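Subject: Re: [labauto-users] open day at Piltgate, anyone going?
Date: Jun 4, 2024

> Is anybody on the list going to the Piltgate open day? We can't spare anyone
> from here. Mostly want to know if the syringe handling demo is real or if it
> is the same canned thing they had on the stand in September. Also does it
> cope with the big syringes or only the little ones. And what does the rack
> look like, we are about to order ours and would hate to get it wrong.
> Photos welcome.

Went. Back at my desk for maybe an hour before the next thing so this is going to be rough, sorry.

Short answer, it's real. They let people move the rack and it still went and found the syringe. Not fast. 87 seconds for a full pick, fill, weigh, put back, by the clock they had up on the screen. The person running it said 60 is the goal and they are not promising when.

Turnout was bigger than I figured, had to wait for a second group to get near the cell. Coffee good. Parking awful, go in by the back road if you ever visit.

What they had running:

Cell 1 was Jallari, the capping and decapping one. Same as September as far as I could tell, new guards on it. Didn't stay.

Cell 2 was the syringe work, they call the whole setup Brarnine now (used to be two seperate products, the arm software and the vision part, you buy them together or not at all). This is where I spent my time.

Cell 3 was down. Sign on it said back after lunch and it was not back after lunch.

On your questions. Big syringes yes, that's mainly what they ran. They have only done 5 syringe types so far and the small ones are still on the to do list. So if you are mostly small volume I would wait. The grip is a plain two finger thing, swap the tips by hand, takes a minute. I asked about it crushing the barrel and was told the force limit is set per type in a table you fill in yourself. Would want to see that table before signing anything.

Camera rides on the wrist and does the last bit of alignment. It gets an outline first, then goes looking for the flange. Somebody in my group asked why it doesn't just read the scale to check the fill and the answer was that they trust the balance more. Fair enough. Scale reading is "being looked at".

Log on the screen said 1,444 picks since they set the cell up. No failure count next to it, I asked, got told they would send it. Will forward if it ever shows up.

One from the wrist camera, with the fingers open:

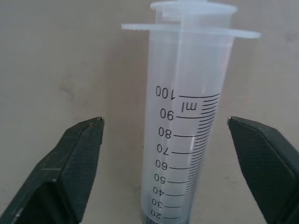
100 ml syringe between the fingers, wrist camera view. Scale comes out upside down and mirrored.

Rack: couldn't get a drawing out of them. Chamoun makes it, not Piltgate, so ask Chamoun direct and say which syringes you have. They cut the holes to order. Lead time I was told two months, then somebody else said three. Don't order til you have it in writing.

Other bits before I forget
- needs its own air line
- the door interlock stops everything, including the balance, and you start the run over. A few people grumbled about that one and so did I
- software demo was on a laptop with the screen in the sun, saw nothing
- no prices. They want a site visit first

Would I buy it, not this year. Would I go look again once the small syringes work, yes. If anyone else was in the afternoon group and saw cell 3 do anything please post, I had to leave.

Have to run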